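Demonstration gathering (robot learning)

Demonstration gathering, also demo collection - the recording of worked examples from which a learning system picks up a task. Used mostly for handling jobs: dishes, tools, cloth. Not the same as scripted programming, where the moves are written out by hand.

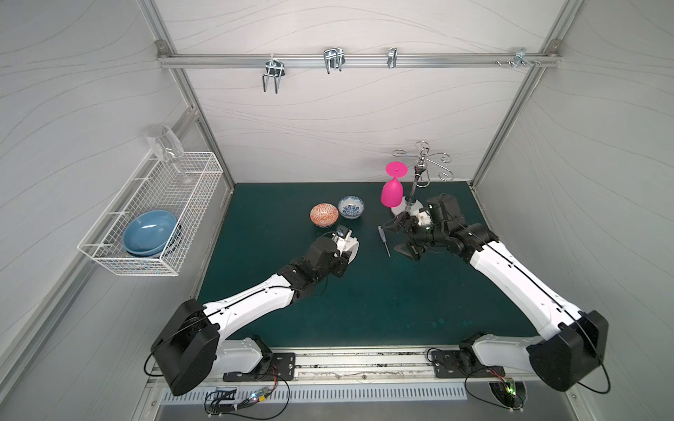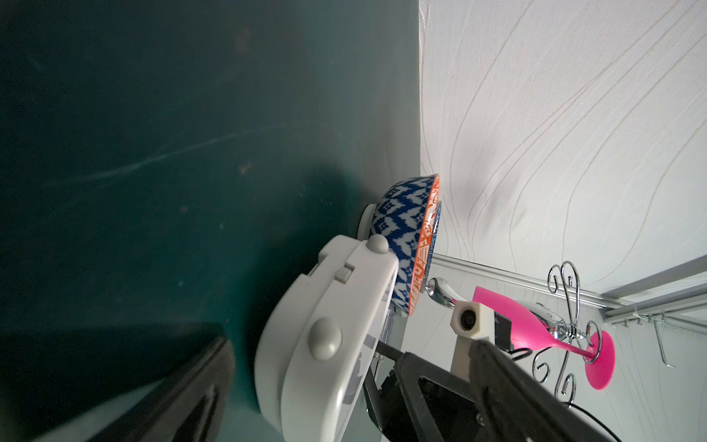 An example, usually called an episode, is one run of a task from start to stop, stored with joint positions and video. Episodes are short, 40 seconds or less in most household sets. Objects with awkward shapes are favored, eg. a patterned bowl tipped up at an angle or a pink wine glass turned upside down by a wire stand, becuase grip and approach differ for each. Views from a fixed camera and from the wrist are saved together - the wrist view gets the fingers and rim up close, the fixed one gets both arms.

Set sizes vary. The Cuvano set, April release, has 2366 episodes over 2 arms. Skanditz, older, 700. Celeste Carvalho's notes on the Nogueira method argue for keeping failed runs, labeled as such; Rarnon drops them. Still disputed.

Common faults: start positions too alike, clocks out of step between cameras, labels added late. See also: teleoperation, imitation learning, data cleaning.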